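Chambi: Frequently Asked Questions

What is Chambi?
Chambi is a two-arm bench robot that I'm building between my spare room and the shared workshop at Ollmont. It picks up small boxes, moves them along a channel and loads them into bigger equipment. Both arms share one plate on one table, so they can pass things to each other (and bump into each other, which they did all through April!).

Is there a real robot yet, or only the simulated one?
A bit of both. The real left arm is on my bench with its base and first three joints. Everything else lives in the simulator, and I love working there. I can move a whole cabinet over by two inches, run the same pick again and see what changes.

How many runs have you done?
1815 as of 19th June. Each one saves the joint positions, so I can go back to any of them and replay the moves.

What did it cost so far?
Around $300 for the real parts, mostly motors and bearings. Workshop membership is separate. The simulator runs on the desktop I already had.

Which motor boards do you use?
Beltum boards on the left arm. I'm trying a Stamov board for the wrist because it's narrower and the cable can come out the back. If you already have boards you like, start with those.

Can I build just one arm?
Yes, please do! One arm is a great project. Leave the second base off the plate and turn off handovers in the settings file. All of the single-arm tasks still load.

Why do the boxes have such similar labels?
I want the label reader to have to work for it. B38 and B83 use the same characters, and an early version of my reader mixed them up constantly. It's much better now, but I still keep that pair in the regular test set.

Where do the cameras go?
I use wide-angle views looking out past the gripper, plus a few fixed views of the whole bench. Wide views bend straight lines a lot, so calibrate before you try to measure anything from them. Give yourself 30 minutes for that the first time.

What does the bench look like right now?
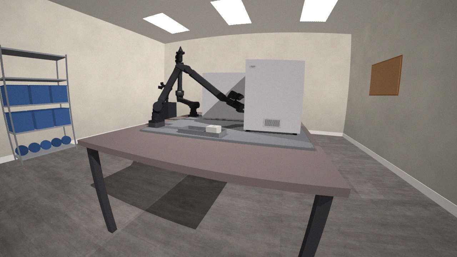
The room view, with both arms on the plate.

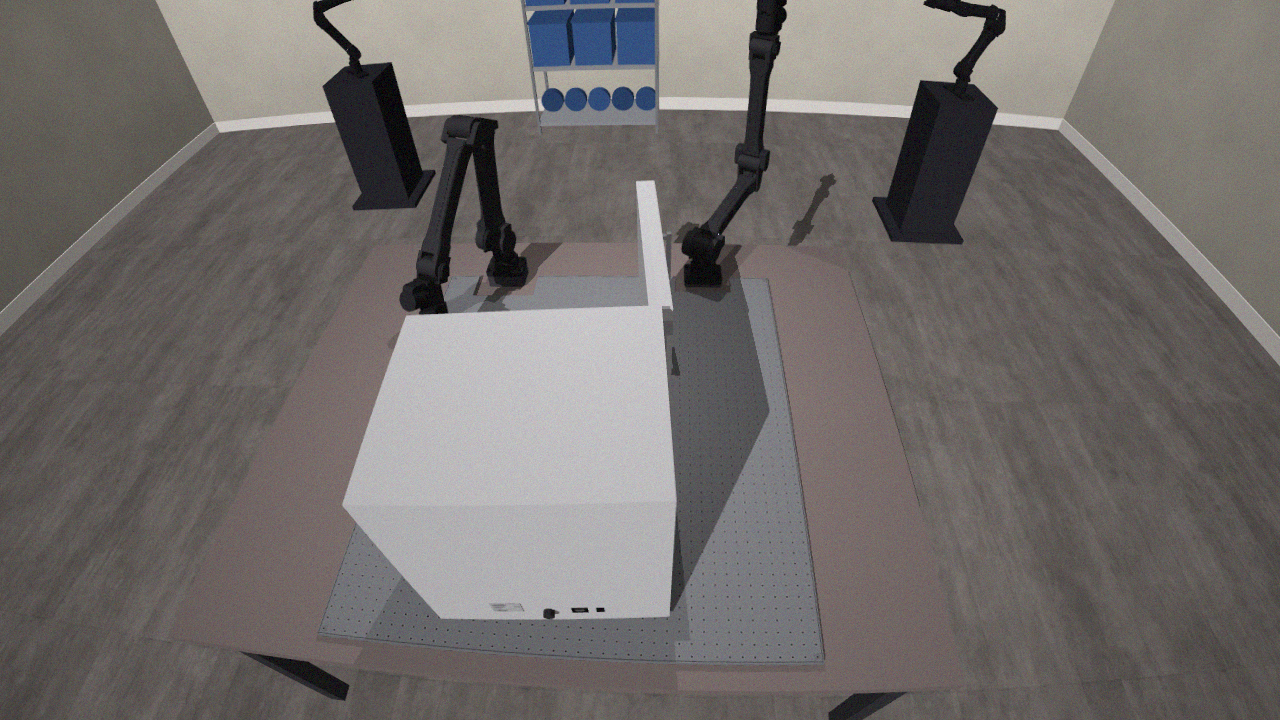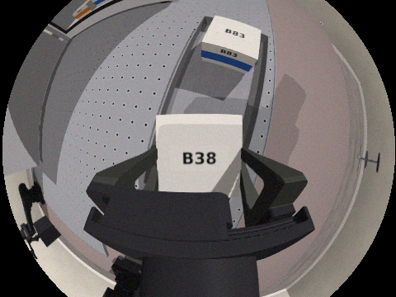
B38 in the fingers, B83 farther up the channel.

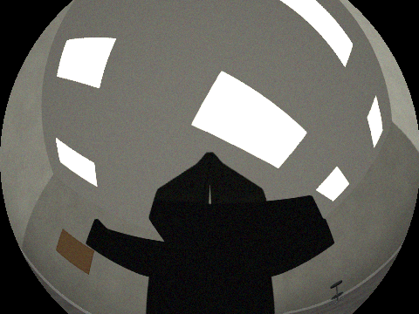

The layout is going to keep changing over the summer. I'd like more elbow room between the two arms, and I have a new rail shape I'm itching to try. Layout files are numbered, and old ones stay in the download folder so your saved runs won't break.

Can I send you changes?
I'd love that. Send the layout file and a short note on what you moved. Grip settings are especially welcome, as I've only tuned mine for small, light boxes.

Who do I write to?
Me, Hannelore Moser, through the contact form. You can also leave a note on the Chambi shelf at Ollmont if you're a member. I read those first.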